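Two arms in the garage, key sorting is driving me nuts

grekcombe_garage
Both arms are finally bolted to the rail and the wrist cam works! Big milestone for me. But the fingers slide right off flat keys. Any ideas?

Flernley23
Softer tips. Heat shrink over the fingertips fixed mine in an evening.

sixten_b
Disagree, heat shrink gets slick. I'd slow the close speed and come in steeper.

Flernley23
Mine has held up since February, so...

grekcombe_garage
Ok, trying steeper first. Wrist view, going for the keys between the brass lock and the black ones: 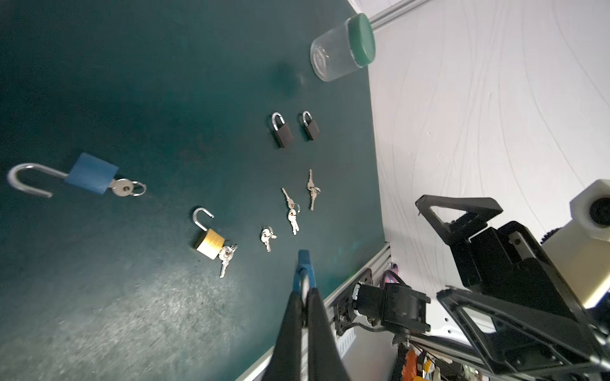
Reply #6
kerstin_aasen
Start with the pair on the brass lock, at least those can't skate away from you. And post your grip settings!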